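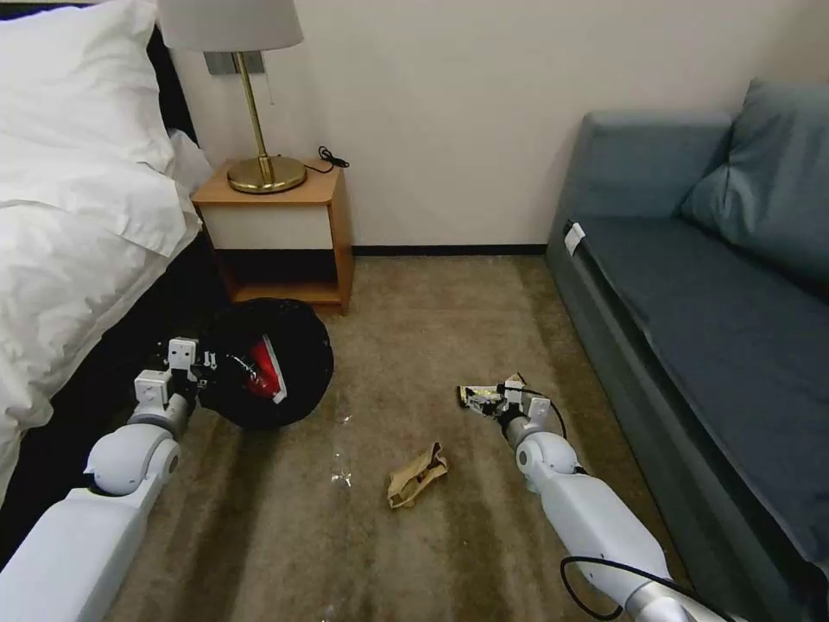

Module 6: Port concessions and transit corridors
Handout 2, to be read before the seminar
Course convenor: Azucena Hinojosa

Scope

The handout covers agreements under which one state, or a company it controls, operates port facilities on the territory of another. Sovereign bases and military access treaties are dealt with in Module 7. Terms in capitals are defined in the course glossary.

1. Lease, concession and management contract

A LEASE transfers possession of land for a fixed term against rent. The host keeps title, and the tenant normally decides how the land is used within the limits of the lease. A CONCESSION grants the right to build or run a facility and to collect charges from its users. Title to fixed works usually reverts to the host at the end of the term. A MANAGEMENT CONTRACT transfers neither possession nor revenue risk: the operator is paid a fee.

The political weight of the three forms differs. A lease of 90 years is read abroad as a lasting presence. A management contract renewed every two years is read as provisional, even where the same cranes and the same staff are involved.

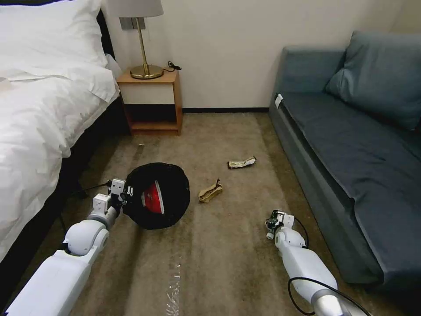 Inventory clauses decide what must be handed back at the end of a term. The usual drafting separates fixtures, which pass to the host, from movables, which the operator may take away. The distinction is easier to grasp in a furnished room than on a quay: the carpet on the floor would normally be argued to be a fixture, the sofa and the small wooden nightstand movables. On a quay, the disputed items are mobile cranes, weighbridges and software licences. Students should check whether the inventory is annexed to the treaty text or only to the commercial contract, as this affects which tribunal has jurisdiction.

2. The Cokholm case

The teaching case concerns the port of Cokholm and its inland neighbour, Lowther. Lowther has no coast. Its cargo crosses Cokholm territory by rail and leaves through a terminal operated by Fiturum, in which the Lowther treasury holds a majority share. Flustix, a private shipping line, has priority use of one berth.

Points to note:

The transit treaty and the concession were signed separately and expire at different times.
Cokholm may suspend the concession on security grounds. The treaty contains no matching right over the railway.
Fiturum must handle over 3000 containers in each month of operation or pay a shortfall charge.
The shortfall charge is waived during FORCE MAJEURE, which the contract does not define.

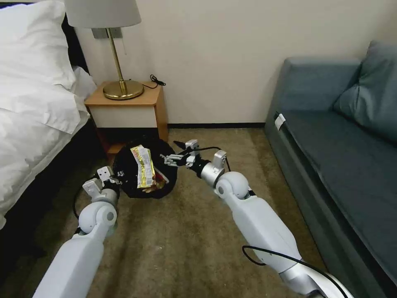

Ancillary facilities are often left out of the main text and settled by exchange of letters. In the Cokholm case these are the customs shed, the radio mast and the crew hostel. The hostel letter sets a minimum standard for each room, and its schedule is short: a bed with pillows and a duvet, a bedside table, and a lamp on it, much as in the room shown. It says nothing on who may be lodged there. Cokholm later objected to the lodging of Lowther customs officers in the hostel, on the ground that officials of a foreign state require separate consent. Lowther replied that the letter regulated the building and left its occupants to the operator. Both readings are open on the wording.

3. Leverage and dependence

Transit dependence is seldom one-sided. The inland state needs access, while the coastal state comes to rely on port charges and employment. The balance shifts when an alternative route opens. A second corridor need not carry much traffic to alter the terms; it need only be credible at the time of renewal.

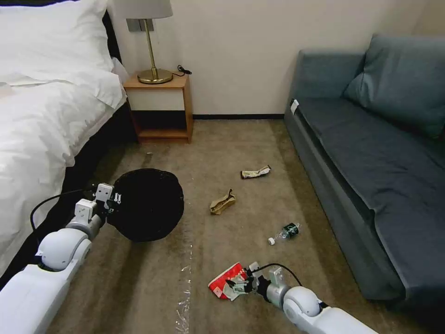

Does suspension of the concession also end Lowther's right of transit?
The right of transit continues, because it arises under the treaty and the suspension clause appears only in the concession. In practice, cargo may still be held at the railhead until another operator is appointed.

4. Preparation for the seminar

Read the suspension clause together with the May exchange of letters. Prepare a note of one page, from the position of either government, on whether the expiry dates of the two instruments should be aligned. State which party gains from the present gap. Notes should cite clause numbers and should not rely on press reports.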